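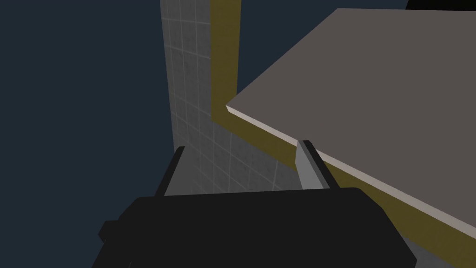 Kaede Nakajima
30 Nov 2020
Mine came with the lyric sheet but no download code, so I'd say there were at least two batches of the Grosell vinyl and the shop didn't tell anyone which was which. I ordered in April from the Zoso site, the standard black pressing, and it's numbered 325 in pencil on the inner sleeve. Does everybody else's have the number in the same place?

fennelandrye
Hello Kaede, lovely to see another Grosell person on here, I was starting to think it was me and two others! Mine is 60, also in pencil, but on the back of the outer sleeve, bottom corner, and I did get a code. It gave me the album plus the long version of "Apaza", which I've played far more often than the short one on side two. I always understood that all 400 came with the code and that the ones without were simply packed in a hurry.

tapehiss_mo
Not sure I agree with that, fennel, sorry. The Zoso newsletter said 400 numbered copies, yes, but I've got 458 sitting on my shelf, so either somebody can't count or they pressed more when the first lot sold out. I think the later ones are the ones with no code. That doesn't fit with Kaede's being 325 though, I'll give you that.

fennelandrye
Well, 458 is news to me! Are you certain it isn't the Nornent reissue? They did that one in nearly the same sleeve, a shade greener, with the running order changed so that "Apaza" opens side one. My brother bought it thinking it was the first pressing and was a bit glum until he played it, and then he decided he liked it better that way round.

tapehiss_mo
Just been and had a look. Zoso on the label, "Apaza" on side two, no mention of Nornent anywhere. The sleeve might be greener, but I've nothing to hold it up against and the lamp in here makes everything look like pea soup.

Kaede Nakajima
Thank you both, this is more than I've managed to find in months of poking about. I've written to Zoso to ask for a code and whether there was a second run. I do want that long version, I've only ever heard the bit they played on the radio, where the presenter talked over the organ.

oldgreyamp
I'd go easy on the numbers, to be fair. I bought mine at a gig and the drummer was writing them on at the table while chatting to people, and he asked me what number I fancied. Lovely chap. The CD is the better master anyway, the vinyl is awfully thin at the bottom end.

fennelandrye
Thin! I'm going to put the kettle on before I answer that one. Kaede, do post what Zoso say.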